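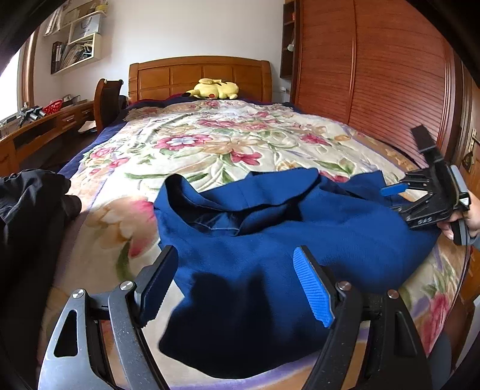 Bukola Oyewole has run the flower counter at Kutstead for nine years, and most of what she sells in April goes to weddings and funerals. She does the sympathy work herself.

"People come in and they don't know what they want," she says. "They know the service is Friday and they know she liked yellow. I can work with that."

A standing spray takes her most of a morning. She soaks the foam the night before, greens it first, and puts the large blooms in before anything else. Carnations still go into nearly every one. "Folks turn their noses up at carnations until they see the price of roses. A carnation will stand in a warm chapel all day and look the same at four o'clock."

Her basic casket spray has 19 stems of the main flower, and she will go up or down if the family asks. Orders need to be in two days ahead for anything out of the ordinary. Garden roses and white lilacs take longer, and she would like a week.

Harish Shakya does the deliveries and most of the bucket washing. He came over from Muñoz, the wholesaler, where he drove a refrigerated truck. "The van here is smaller and I have to get out more," he says. "At Muñoz I backed up to a dock. Now I carry the flowers in and find the person in charge — sometimes that takes longer than the drive."

He checks every card against the order sheet before he leaves. Two families with the same last name once had services on the same afternoon, and the sprays were switched at the door with minutes to go.

Oyewole keeps a copy of each card message in a box under the register. Last year there were 963 of them. Some customers call later and ask what they wrote.

"They were upset when they ordered, so they don't remember," she says. "I read it to them over the phone."

The shop will make up a small vase from the leftover stems for the family to take home. Ask when you order. Delivery is free in town.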